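Chapter 4
When Is a Grasp a Grasp?

Close your hand around a mug and you know at once that you have it. Your software doesn't! All it gets is a stream of camera images and a number for how far apart the jaws are, and from those it has to work out whether to lift, wait or try again. I think this is one of the loveliest problems in the whole book, and you can make real progress on it with a few dozen lines of code.

We'll build a grasp detector in stages, using the Kassa recordings you downloaded in Chapter 2. The set holds 910 short clips, and 662 of them are labelled by hand. Our first version looks only at jaw width. It will fool itself on thin things like cloth (watch for this in Exercise 4.3), so the second version adds colour and texture from the patch of image between the fingers.

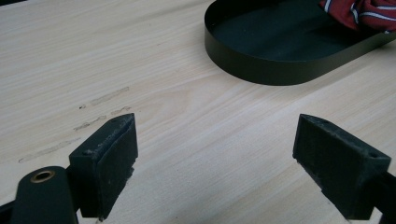 Before any of that, we need a baseline: what does the detector report when the jaws are open and there's nothing between them but tabletop? Wood grain has plenty of edges, and a careless threshold will happily call them an object. Adanech Gebremichael's notes on tuning thresholds, reprinted at the end of the chapter, are well worth reading first.

4.1 Measuring an empty gap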